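Virkham Robotics Club: Kitchen Table Handbook
Section 4. Setting up the table for a practice round
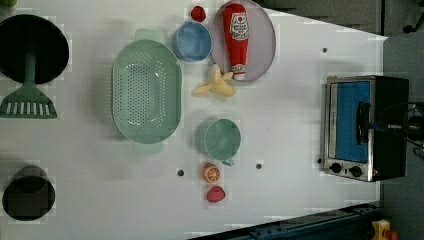

Welcome to the part of the evening everybody likes best! Setting up takes a little patience the first few times, so do please read all the steps through once before you start moving things about (Reet and I have both had to begin again halfway, more often than we'd like to admit).

1. Check that the arm is parked and the red stop button is pressed in. Leave it pressed until step 6.

2. Wipe the tabletop with a dry cloth. Crumbs of rubber from the grip pads do gather, and they upset the overhead view more than you might think.

3. Put the toaster oven in its place with the door facing the way your task card shows, and lead its cables away from the table.

4. Lay out the pan, the pot and the colander next, and then the smaller dishes. Big things first makes life much easier!

5. Now scatter the play food. Be generous with your spacing, and try to lay things at different angles from last time, or the program simply learns your habits.

6. Ask your partner to look over the table, release the stop button, and choose Geltberg from the start menu. The speed should read 22. Beginners, please leave it there.

Note: a practice round needs 2 people, one at the keyboard and one at the stop button. Swap after each round so that you both get a proper go.

Caution: never reach over the table while the arm is live, even to rescue a strawberry. Press stop, wait for the arm to settle, and then reach in.

If the arm won't wake up, see Section 7, or find Valdis Luik on a Sunday.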